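Rampersad fingers vs. stock ones, wrist cam view

lizelle_m
9 Jan 2025
Swapped the stock fingers for the Rampersad set and ran 200 picks with each. Same controller. Wrist view with the new ones open: 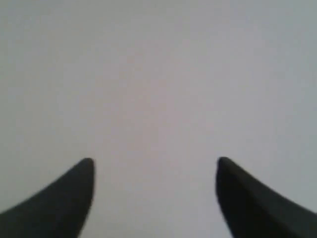
Page 2 of 3

pmoodley
Tips look soft to me. Did you refocus after the swap?

lizelle_m
No, same focus as before. The gap is clear and that's what I need.

susondale44
Disagree. Blurry edges threw off our tip detection in July. I'd refocus before comparing anything.

pmoodley
Depends on whether she uses tip detection. We don't, and we did 500 picks that way.

lizelle_m
I don't either. Will refocus and rerun 100 of each anyway.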